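Print this article | E-mail this article
Jintana Ongart and Alistair Forsyth
May 22, 2024
Shares: 30 | Comments: 2

4. Evaluation of the Pello Retail Kit

4.1 Workspace and goods

The Pello kit, sold by Brurnside as a complete two-arm package for small-shop picking, comes with a brochure in which every product is a cube. We bought the kit at the list price and replaced the cubes with groceries. The vendor's setup guide, all 200 pages of it, has one paragraph on wrapped food, and it recommends avoiding wrapped food.

Goods were laid out as a shopkeeper might lay them out, on clear stepped stands and in wicker baskets, with a beige tray in the middle as the drop-off point (Figure 3). Bottles stand close together in their rack. Snack packets are heaped. Clear acrylic was a deliberate choice on our part, and an unkind one - the Pello depth software treats a transparent shelf largely as a rumor.

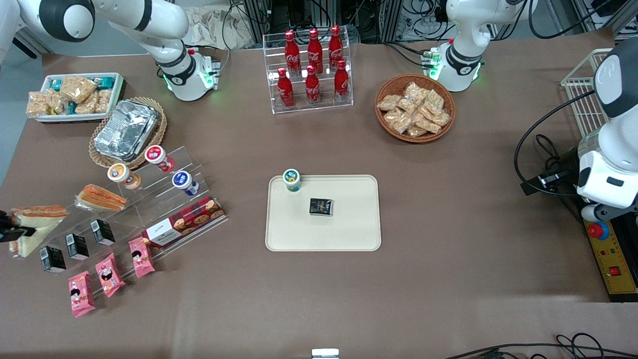
Figure 3. Workspace for the mixed-goods trials, with both arms over the table. A small cup and a small black box are on the central tray.

4.2 Picking results

We logged 2,213 pick attempts with the stock software and no tuning beyond the calibration routine. Of these, 563 ended with the item dropped, missed, or delivered along with a neighbor that had not been ordered. Boxes and cartons gave little trouble. Cups were fine until two of them stood close together, at which point the planner would sometimes think for 30 seconds and then choose the gap.

Soft packets did worst. The kit advertises a "gentle mode," which closes the gripper more slowly on the same wrong spot. Wrapped sandwiches survived better than we expected, though their corners did not always keep the shape the sandwich maker had in mind.

The Desetier planner, a paid add-on, was tried on the heaped packets only. It cut the number of double picks and roughly doubled our time on the phone with support. We compare it with the open Saithong planner in Section 5, where the license fee is also discussed, at some length.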